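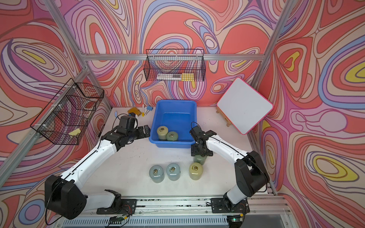 Two arms and a blue tub: how the weights room at Sutgate got its new shift

Search this site Search Go

Lukian Tkachenko is already talking when he opens the door, and he doesn't stop for the next hour and a half. He has worked at Sutgate since it was one bench and a kettle, and for most of that time his job was lifting things out of tubs and putting them back.

"Weights with rings on top," he says. "In the tub, out of the tub, next one please. I did that for years and I got very good at it, and my wrists can tell you exactly how good!"

The company sends out weight sets for schools and training rooms, 2120 sets last year, and every single weight has to be lifted by its ring and put down again before it goes in a box. A ring that sits badly in the hand comes back with a letter. In January the firm put a pair of robot arms on a bench of their own and began teaching them the lifting part. Lukian was asked if he would like to be the one to teach them. He said yes before he had asked what it paid.

What he likes best (and he likes a great deal of it) is how much he has had to learn about his own hands. "I'd never thought about a ring before. You just pick it up, don't you? But a ring flops over. It lies left, it lies right, it stands up a bit if you're lucky. I had to work out what my fingers were doing all that time, and it was loads - I was doing tiny clever things all day and never knew."

He and his colleagues have named the job files after the old delivery stops, so the tub work is Nako and the boxing work, still a long way off, is Plattner. Nako has been through 233 versions. Lukian keeps a notebook of them, with a line or two for each, and some of the lines are just the word "no". Version 140 has a star beside it. He can't remember why, but he is sure it was a good day.

The people side took longer to settle. There were 10 of them on the benches when the arms came and there are 10 now, though the days look different. Mornings are still hand work. After two o'clock three people move over to the arms, setting out the weights, watching, stopping things when they need stopping and writing up what went wrong. The rota changes every Friday so that everyone gets a turn, and those who would sooner stay on the benches can swap.

"Some people were worried and I was worried too, for about a week," says Lukian. "We asked for it in writing that the hours would stay the same, and we got it in writing. After that it was easier to be curious."

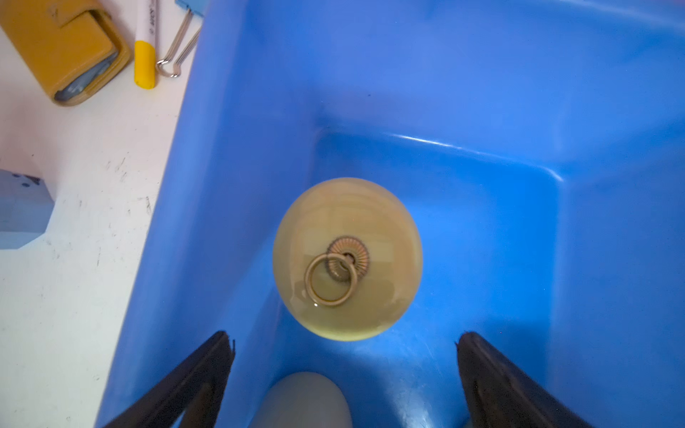 Ilteck, the firm that looks after the software, would like the arms to run through the evening as well, and according to Oriel the bench staff are not ready to agree to that. She would want someone in the room whenever they are moving, paid at the evening rate, and she thinks 4000 lifts without a stop is a fair thing to ask for first.

Lukian is with her on the evenings. He is less patient about the lifts. He would like to see it go faster, and he has ideas, pages of them, about coming at the ring from the side and about what to do when two weights stand too close together in the tub.

His own hands are doing better. He has taken up the accordion again, badly, he says, and his neighbours have been very kind. At work he still takes a turn on the morning bench, and he has noticed that he now looks at which way the ring is lying before he reaches for it.

"I never used to look," he says. "I've picked that up from teaching them."

Contact us | Copyright Sutgate staff pages | Back to top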